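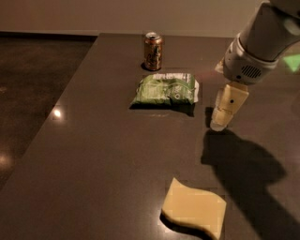 # The Rusus worktop, in dark brown

If you've found your way to this page you've probably already looked at a lot of brown rectangles, so I'll try to make this one useful. I sell the Rusus from my small workshop and I've got one at home as well, which means I wipe crumbs off it most nights of my life. It's a dark brown, polished top with a speckle through it, a bit like stone, and a soft shine. I love it. I also have a few grumbles, and they're further down.

## What it looks like day to day

The shine is gentle. You'll get a small bright spot where a ceiling light lands on it and a general glow elsewhere, and if you've got windows on two sides you'll get more than that. With a plain beige wall behind, it looks warm and rather calm. I've seen it go in against white tiles too, and that's much sharper — lovely if you like a strong contrast, a bit much for me first thing in the morning.

The speckle is the thing that sold me on it. A plain dark top shows every grain of salt, and this one lets you get away with quite a lot! Put down a drinks can and a bag of crisps after work, wander off, come back and clear up, and you really won't see much until you crouch down and look along it.

Do order a sample before you pick your floor. A dark, glossy floor next to a dark top can look very smart, but it's a lot of reflection in a small kitchen, and you need a decent amount of light to carry it off.

## Sizes and edges

The standard depth is the one most people want, and the thickness is 32 mm. I can cut shorter pieces for shelves and breakfast ledges, with 300 mm as the shortest length I'll do (the saw gets fussy below that, and so do I).

You can choose from:

- **Square edge.** Crisp and simple, and what I'd have again.
- **Softened edge.** The same thing with the corner eased off a touch. Good if you've got small children charging about at counter height.
- **Cabral edge.** A deeper curve along the front. It costs more and takes longer, and it's very nice to lean on.

Back edges are left straight so they sit up to the wall. If your wall isn't straight (mine certainly isn't) then leave yourself a little to trim off, or ask me for a narrow matching upstand and hide the whole business behind it.

## Joins and corners

Most kitchens I supply need at least one join. I cut corners at 90 degrees as standard and send the bolts and a tube of coloured filler along with them. Try to keep joins away from the sink if you possibly can. If yours is an odd shape, send me a drawing with the measurements on it, even a scruffy one in biro, and I'll tell you what I think before you pay for anything.

For anyone who's had a Bullden top before: the Rusus uses the same size of bolt, so you can keep your old spanner. The filler is different though, so please don't use up the old tube.

## Looking after it

Warm water, a drop of washing-up liquid and a soft cloth. Dry it afterwards with a tea towel if you care about streaks. I do care, but only when people are coming round.

Fizzy drinks want wiping up the same evening. They don't stain as far as I've found, but they dry to a tacky ring and you end up rubbing at it, and rubbing is what dulls a polished finish over time. The same goes for grease from snack packets and takeaway boxes. A cloth over the whole surface, then a dry one, and you're done.

Please don't use cream cleaners or the green side of a scourer. Hot pans need a trivet under them, always. I get asked about this every week and the answer hasn't changed.

For a small scratch, Staltex polishing paste does a decent job. Use a tiny bit, go in circles, and stop for a look now and then. I keep a tin in the drawer and it's lasted for ages.

## My grumbles

Fingerprints along the front edge. They show, especially with the light low, and there's no way round it that I know of. Flour is a bit of a nuisance too, so if you bake every day I'd go for a paler top and save yourself the bother.

It's heavy as well. You want two people to carry a full length in from the van, and preferably two people who are still on speaking terms.

## Ordering and delivery

Samples are £15, and I take that off the bill if you go ahead. They're a decent size, big enough to stand a mug on and leave out for a few days, so you can see it by daylight and under your own lamps before making up your mind.

Full lengths are cut to order. I've got space for more jobs in February, and the Cabral edge needs a bit longer than the other two, so get in early if that's the one you're after. Delivery is to the ground floor. If you've got steps, a narrow hallway or a tight turn into the kitchen, put it in the notes when you order and I'll ring you to talk it through.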